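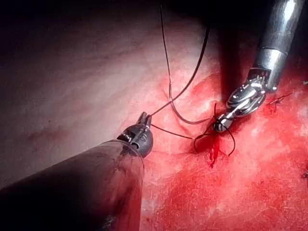
吊顶格栅样段：挂装与累积误差

2月1日（星期日），一号工作台，Skorkdale 阅览室项目。

接上次记录。样段按最终尺寸做，片高460 mm，片厚30 mm，中心距97 mm，净缝67 mm。全跨43片，首末片中心距为42×97＝4074 mm。工作间净长不够，先挂前九片，首末中心距应为776 mm。其余各片只做单片检查，编号后立放在靠墙架上。

材料与上次相同：桦木胶合板芯，两面贴 Lunska 的灰色毛毡，上边开槽，槽内嵌铝挂条。胶用 Drostedex 单组分。Patrício 送来的主龙骨是改过孔位的第二批，长圆孔方向由横向改为纵向，图纸上还没有改，待办。

一、来料检查

片厚用卡尺量四角和上下边中点。贴毡之后读数受压力影响很大，同一点两个人量差不多能差出一毫米，这样的数据没有意义。改为贴毡前量芯板，毡厚另计。今后表格里“片厚”一栏分成“芯”和“毡”两栏，旧表不补。

芯板平整度：单片竖放，沿对角线拉线，看中部离线距离。多数片在2 mm以内。第六片扭曲明显，一角翘起5 mm，挂上以后下边缘与相邻两片不平行，站在正下方一眼能看出来。留着不退，作为反面样件，下次和甲方谈验收标准时用得上。

挂条嵌槽的深度有两种。前四片槽深一致，后面的浅了1 mm，推测是换过刀。浅槽片挂上后整体低1 mm，单看不明显，成排看时下边缘线在第四片和第五片之间有一个台阶。处理办法见第三节。

二、挂装顺序

试了两种。

顺序甲：从一端开始，逐片定位，每片以前一片为基准，用97 mm定距块。
速度快，一个人能做。问题是误差单向累积，到第九片时偏出3 mm。定距块本身复核过，没有问题，偏差来自挂钩与长圆孔之间的间隙，推块的时候总是往同一侧靠。

顺序乙：先在龙骨上弹中心线，首末两片先挂，再挂中间第五片，最后往空档里补。
每片对各自的线，不看邻片。九片挂完，首末中心距偏差不到1 mm，中间单片偏差最大1 mm，有正有负。需要两个人，一人扶下边缘，一人在上面锁紧。

按甲法外推到全跨，误差会超过端部收口条能吃掉的余量。收口条是固定宽度，现场不可能裁。所以定乙法，挂装说明按乙法重写。

补充一点：中心线要弹在龙骨下翼缘的底面。弹在侧面，人在梯子上看有视差，第三片第一次就是这么挂偏的。

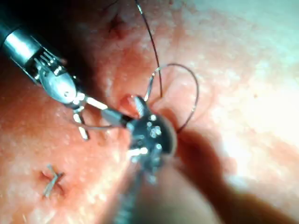 Filipa Tavares 不同意把乙法直接写进说明。她的意见是：样段只有九片，首末两片离得近，拿一把钢尺就能校；现场跨度四米多，弹线本身就会带进误差，龙骨如果是两段拼接的，接头处还会再错一次。她要求先做分段：每隔若干片设一个控制片，控制片用同一把尺从同一端量出，段内再补。另外她问，长圆孔改成纵向以后，锁紧之前片子会不会自己滑。

两条都成立。第一条采纳，控制片定为第1、8、15、22、29、36、43片，每段六个空档恰好补满，每段长679 mm。量取时一律从第1片起读累计值，不许从上一个控制片接着量。累计值表如下，单位 mm：

第1片　0
第8片　679
第15片　1358
第22片　2037
第29片　2716
第36片　3395
第43片　4074

第二条当时试了。挂钩不锁，片子挂稳后用手轻推下边缘，上端会走，走完不回位。锁到半紧，上端不动，下边缘可以摆。结论是每挂一片先锁到半紧，全段挂完复核后再锁死。说明里要把“半紧”写清楚：螺母与垫片贴合后再转四分之一圈。扭矩值暂不给，现场没有人带扭矩扳手上梯子。

三、下边缘找平

设计要求从入口看过去下边缘是一条直线。一毫米的台阶在图上不算什么，灯光从侧面过来的时候就很清楚。阅览室北侧有高窗，早上的光基本是平着进来的，情况只会比工作间更差。

浅槽片的处理有三个选项：重新开槽、挂条下加垫、挂钩处调高。重新开槽要拆挂条，胶已固化，拆一片坏一片，排除。挂条下加垫能解决，但每片都要量，工时不合算。挂钩本身有竖向调节，行程够用，选这个。

调高时用激光线打在下边缘，从控制片开始。毛毡边缘是毛的，激光线落上去发散，读不准。后来在片的下边缘夹一小段铝角，读铝角的边，读完取下。铝角要夹在芯板对应的位置，夹在毡上会压缩，读数偏高。 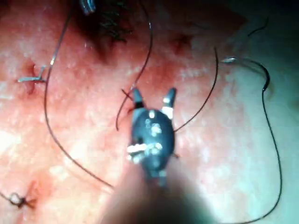 找平做完再查一遍间距，发现第七片的中心偏了1 mm，是调高时螺母带着挂钩转了一点。因此间距复核要放在找平之后，或者两次都做。倾向于两次都做：挂完查一次，找平后只查控制片和动过的片。

第六片（扭曲片）调高无效，一端对上，另一端就高。试着在上边缘反向加力，锁紧后略有改善，隔一段时间再看又回去了。这类片不要指望在挂装阶段纠正，来料就要拦下。拟定标准：对角拉线偏差超过3 mm退回。Patrício 是否接受还要谈，他们上一版合同里写的是按板材行业通用公差，没有写竖挂状态。

四、毛毡接缝与边部

毡幅宽够，460 mm方向没有接缝，长度方向有一道。接缝现在留在片中，不好看。Yolanda Nakamura 建议把接缝挪到距端部三分之一处，相邻两片错开。排料试了一下，废料略增，可以接受。错缝以后片就分左右了，编号要加方向，箭头写在挂条顶面，挂好后看不见。

边部收口比上次好。胶线改到离边4 mm，没有再溢出来。但两片的上角有起翘，手指能掀开，都是最后刷的那两片，怀疑开胶时间过长。Drostedex 的技术单上给的是一个范围，没有区分温度，工作间今天偏冷。下次记温度，刷完一片压一片，不要攒着一起压。

毡面沾灰比预想严重。搬运时戴的手套是深色的，灰毡上留了印子，用粘毛滚筒能去掉大部分。现场换浅色棉手套，写进说明。

五、待办

龙骨图纸更新长圆孔方向，标版本号。
挂装说明重写：控制片、累计值表、半紧定义、先间距后找平再复核。
向 Patrício 问清龙骨能否整根供货；如需拼接，接头不得落在控制片位置。
向 Lunska 要同批次毡的边料，做起翘对比。
第六片贴标签，勿用。
样段保留悬挂到四月，到时复测下边缘，看芯板蠕变。复测用同一把尺和同一段铝角，铝角已放进工具柜第二层，盒上写了字。

铝角不要拿去做别的。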